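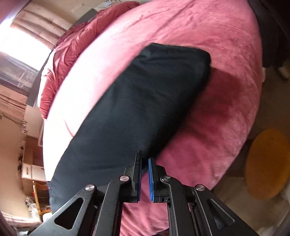
Black cushion on a pink plush blanket.

Speaker notes: What did the readiness score tell us?
Talk for the club endurance racing winter meeting, February. I have 20 minutes, with questions after.

Slide 1: Title
Say hello, say who I am. I ran timing and strategy for Lobo last season and I'm doing it again this year. Mention that I was asked to give a talk on how driver readiness scores changed our season. I said yes before I had looked at the numbers. The title has been changed.

Ask for hands: who has used Binitz, or something like it? Keep the hands up if you ever pulled a driver out of a stint because of it. Wait. Don't comment on the result, just move on.

Slide 2: What we bought
Binitz is a wristband and a phone app. You wear the band overnight, and in the morning it gives you a score out of a hundred. Green, yellow or red. The sales pitch was that a team could pick its starting driver, stint order and stint length from the scores.

Read the line from the brochure slowly: "Know who is ready to race." Then ask what "ready" means there. I wrote to them twice. I got two different answers, one about recovery and one about alertness. Those may well be related, but a driver can be well rested and still be useless in traffic.

Price: leave it off the slide. People will ask. Tell them it was more than a set of tires and we argued about it for a month.

Slide 3: The race everybody talks about
Londuva, the eight-hour. Go through it quickly, most of this room was there.

Duarte Caldeira had a green score that morning and the best number of our four drivers. We started him, against the plan. He went from the middle of the pack to second in his first stint, and we won our class. Somebody posted a screenshot of the score that same evening and it went all over the paddock. I still get it sent to me.

Now the parts that didn't make the post:
Duarte is our quickest driver at that track by a long way. He was our quickest there the year before, with no band.
Two of the cars ahead of us hit each other. We gained those places for free.
The safety car came out as we were on our way into pit lane. That was worth more than anything a driver did all day.

Any one of those would do as an explanation. I can't rule out that the score helped too. I just can't find where it did.

Slide 4: The race nobody posted
Drovgate. 25 cars on the grid, cold morning, 7:30 call.

Duarte was red. Lowest score we had seen from anyone. The app told us to rest him. Filipa Nogueira, our crew chief, looked at the phone, looked at Duarte eating a roll, and put him in the car anyway. He set our fastest lap of the season there. Pause on this one.

Be fair here. One good lap on a red morning proves as little as one win on a green one. I'm putting it up for balance, and so that people stop sending me the screenshot.

Slide 5: The whole season in one chart
We had 49 stints with a score from that morning. Score along the bottom, average clean lap against that driver's own practice pace up the side. Traffic laps and yellow flag laps are out. Let them look at the chart for a few seconds.

Point out: it's a cloud. If you squint there is a slight tilt. Take Londuva out and the tilt is gone. When one weekend is carrying the whole result, I get nervous.

Say clearly what is wrong with my own chart:
Four drivers, one car, one season. Small.
Practice pace is a rough yardstick. Fuel loads were different and the track changed.
We sometimes picked the stint order using the score, so the green drivers also got the better slots. That should have made the score look good. It still didn't.
Drivers could see their own numbers. Come back to this on the next slide.

Slide 6: What the score did do
This is the part I care about. Slow down.

The drivers started to worry about it. One of ours was waking up in the night to check the band was on properly. Another took it off before a long drive to the track and told us the battery had died. He told me the truth in the fall. He has let me repeat that but asked me to leave his name out, so leave it out.

Filipa's point, and she made it before I did, is that she used to ask people how they felt and get a straight answer. By mid-season they read her the number. She thinks we lost something there. I agree, although I have no chart for it.

I'd also say it ate meeting time. Our morning meeting used to cover brake wear, fuel and weather. It turned into a debate on why somebody was yellow.

Slide 7: The usual answers
People who like the product will say one of these. Have replies ready and keep them polite.

"You need more data." Possibly. Then the company should show theirs. I asked and was sent a page of quotes from happy customers.
"It works over the long term." Fine, but it was sold to us for picking tomorrow's starting driver.
"It can't hurt." See slide 6.
"The big teams use it." They use all kinds of things. Some of them are paid to.

Slide 8: What we do this year
No bands on race weekends. Drivers can wear what they like at home and keep the result to themselves.
Filipa asks each driver three questions at breakfast: did you sleep, are you hurt, do you want to start. She writes down the answers. I'll compare them with stint pace at the end of the season, same chart, same rules. It may turn out to be a cloud as well, and if so I'll show that too.
Stint order gets set the night before and changes only for weather, illness or a car problem.
The money went on driver change practice. We did over 20 full changes in my garage over the winter, belts and radio and all — and yes, I'm timing them, and no, I won't claim a trophy for it until we have some races behind us.

Slide 9: Questions
If time is short, skip slide 7 and take those as questions. The stint spreadsheet is on the stick by the projector, with driver names removed. If anybody has scores and lap times from their own team, I'd like to see them, mostly the bad weekends.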